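Simiyu House Guest Laundry – Issue Log
Ticket: Green towels will not fold to match the blue ones
Opened by: Trilok Kashyap
Assigned to: Ifeanyi Chukwu
Opened: Aug 6, 2022
Priority: Low (Trilok has asked for this to be changed to High. It remains Low.)

Trilok Kashyap wrote:
The blue towels fold up into a nice compact block and sit on the shelf like they were born there. The green ones come out long, thin and leaning. I have refolded the same pile twice before lunch and it still looks like a dropped sandwich. Guests take the blue ones first, so the green ones never rotate, so the same 16 green towels sit at the bottom of the closet and develop a grudge. Please advise.

Ifeanyi Chukwu wrote:
Are you folding them in half lengthwise first?

Trilok Kashyap wrote:
Yes. Like the blue ones. Like the instruction card says.

Ifeanyi Chukwu wrote:
The card was written for the blue ones. Which order did the green come from, Plindirari or the older Nasalen lot? The Nasalen ones were cut narrower and I would bet my lunch that is the trouble. Can you lay one out flat on the long table, leave a folded blue one near it, and attach what you get?

Trilok Kashyap wrote:
Attached. White border along one long side, little white tag sticking up from it.
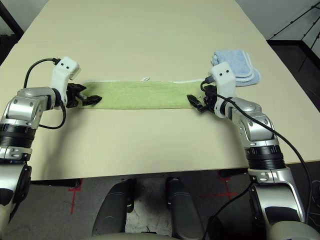
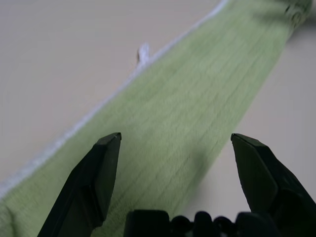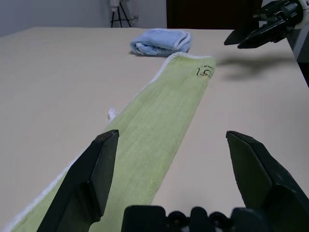

Ifeanyi Chukwu wrote:
Nasalen lot, then. I will have the lunch anyway.

If you halve a narrow towel lengthwise you get a ribbon, and no amount of talking to it will turn a ribbon into a block. Try this:

Lay it flat, tag side away from you.
Smooth from the middle out to both ends. Pull the corners square.
Skip the lengthwise fold. Skip it even if the card is looking at you.
Bring the left end over to the right end.
Fold in half again the same way, then once more if it's still too wide for the shelf.
Turn the stack so the fold faces out and the tag is at the back.

Don't press down on the stack between folds. It pushes the layers sideways and you get the lean.

Trilok Kashyap wrote:
Tried it on nine. Seven are fine. Two still lean, though less like a sandwich and more like a person waiting for a bus.

Jamshid Naseri wrote:
Adding myself because I can see the closet from my desk. Are the two leaners the ones with the tight hem? Some of that lot shrank more on the border than in the middle and the ends ripple. Tug the border gently along its length before the first fold – by hand, both ends, no heroics.

Trilok Kashyap wrote:
Tugged. One has reformed. The other has been moved to the cleaning rags, where it can lean all it likes.

Ifeanyi Chukwu wrote:
Fair. Changes made on my side:
- Instruction card now says BLUE ONLY at the top, in marker.
- Second card for the green ones, taped to the inside of the closet door.
- Green go on the upper shelf, blue below, until the green catch up on use.

Status changed: Open to Monitoring.

Jamshid Naseri wrote:
Somebody has put the blue ones on the upper shelf.

Trilok Kashyap wrote:
That was me. I read the wrong card. Swapped back now. Please close before I find something else.

Status changed: Monitoring to Closed.
Follow-up: check the green pile again in September.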